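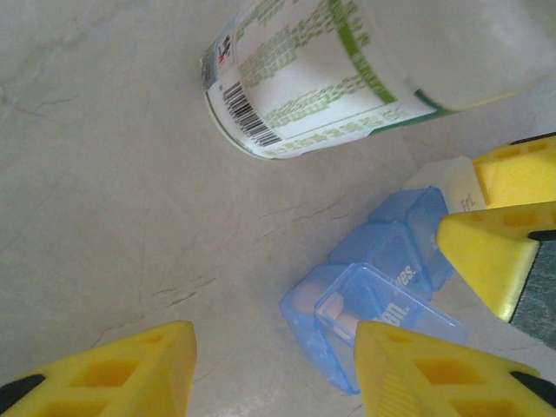
White bottle with a green stripe, on its side on the marble.

I've had the Bokalska spinning cabinet rack since August and I am still a little giddy about it! Our medicine cupboard used to be the place where vitamins went to expire. Now everything sits on two round shelves (the top one lifts off), and I can get at the very back with one push of a finger.

The spin is what sold me. It's smooth and quiet, and it stops where you leave it. I had a cheaper one from Drosten before this, and it ground like a pepper mill every time I wanted an aspirin. 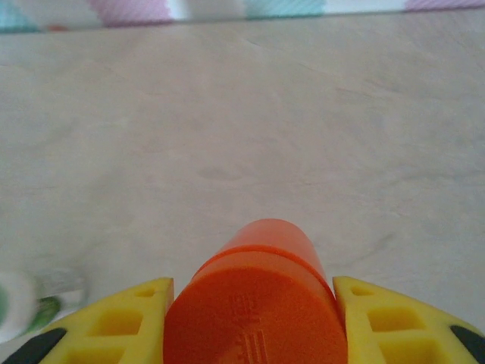
Putting it together took me 11 minutes, with no tools, and that includes hunting for the little center post under the packing paper. My sister-in-law Maritza bought the same rack for spices and likes it too, though her tall oil bottles only fit up top.
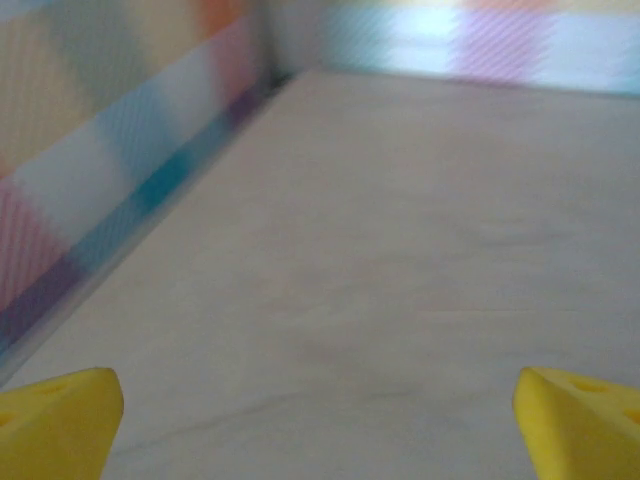 Yellow tips with pale surface in between.

A couple of gripes. The rim is low, so if you give it a really good shove, small jars slide right off (ask me how I know). And the rubber feet collect crumbs like crazy, so lift it out and wipe under it now and then.

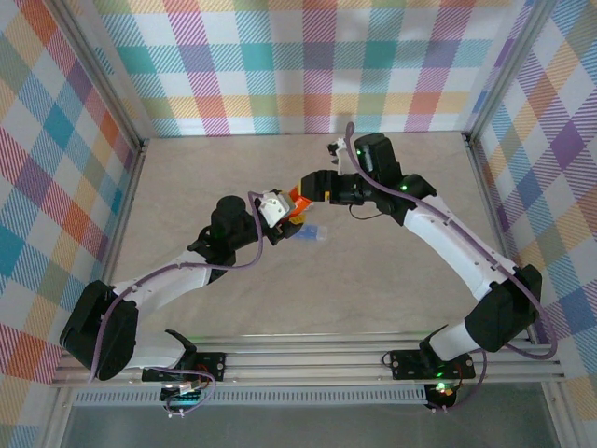
I'd still buy it again tomorrow, and I'm already measuring the cupboard under the bathroom sink for a second one. If yours is shallow, check the depth with the door closed before you order. Mine clears the hinge by a hair.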